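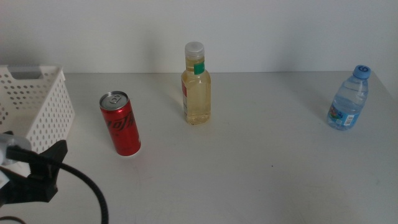 Noboru Koyama heard the whale before anyone on the Boyer believed there was one. He tore off his headphones, put them back on, and then ran up the ladder in his socks.

"She's singing!" he yelled. "No, wait, it's two of them! There's a little one!"

Katsuhiko Nagano was eating noodles on deck and didn't get up. He had spent 313 nights off Trarnby listening to shrimp crackle.

"Calves don't sing," he said.

"This one grunts. Come and hear it, it's wonderful!"

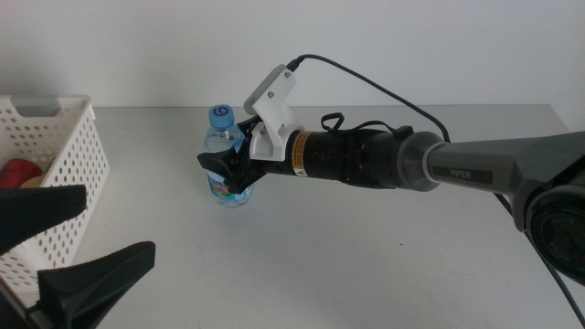 The gripper closed on the small water bottle.

Katsuhiko came down with the bowl still in his hand. He listened with one ear, then both. Under the crackle there was a low, rolling moan, and right on top of it a string of short, fussy grunts, like a puppy under a blanket (a very, very large puppy).

"Oh," he said, and sat down on the floor.

They stayed there till morning, passing the headphones back and forth, and Noboru filled nine pages of the log with his terrible handwriting. By sunrise the pair had moved north toward Undham and the sound was so thin that they were both holding their breath to catch it.

"Again tomorrow?" said Noboru.

Katsuhiko was already turning the boat north.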